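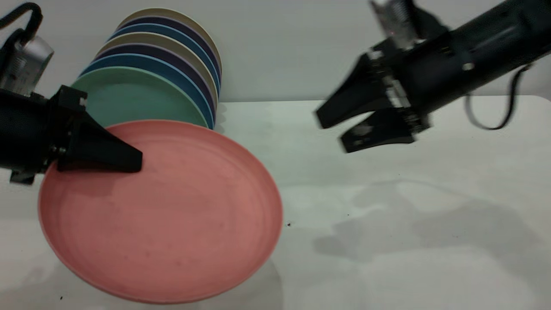
Home Kitchen Table Talk Small Projects About

I have finally sorted the plates, and I'm so happy with them that I keep wandering back for another look! They're the plain round kind in mixed colors -- salmon pink, sage green, a couple of blues, a soft beige -- and for months they lived in one heavy flat pile in the Achari cabinet. Whichever color I wanted was at the bottom. Always.

So one morning in March I took everything out and spread it over the white table. I gave myself 30 minutes and used 51, mostly because I kept changing my mind about the color order (dark next to light won, and I love it).

The big change is that the plates now stand on their edges, one in front of another, so a little curve of every color shows. I'd seen plates kept that way at a shop in Istley and had wanted to try it ever since.

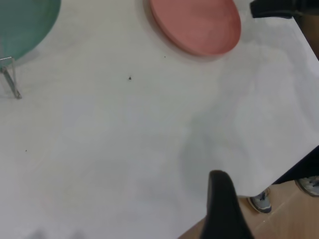 Pink and green, with plenty of white table to spare.

I left the pink one until last, as it's my favorite and I wanted it where I could grab it first. It's such a cheerful color for toast or a pile of orange slices, and it looks wonderful beside the greens.
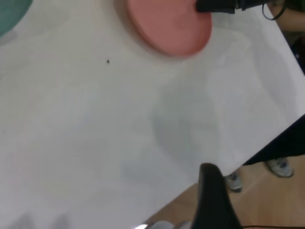 Next up are the bowls, which don't stand up nearly as politely. I have my eye on a low Skendance rack, 15 inches wide, that should just squeeze onto the second shelf if I move the teapot. I'll measure again before I order -- I've been wrong about that shelf before!

Contact | Copyright Drirkevmont Table Notes | Back to top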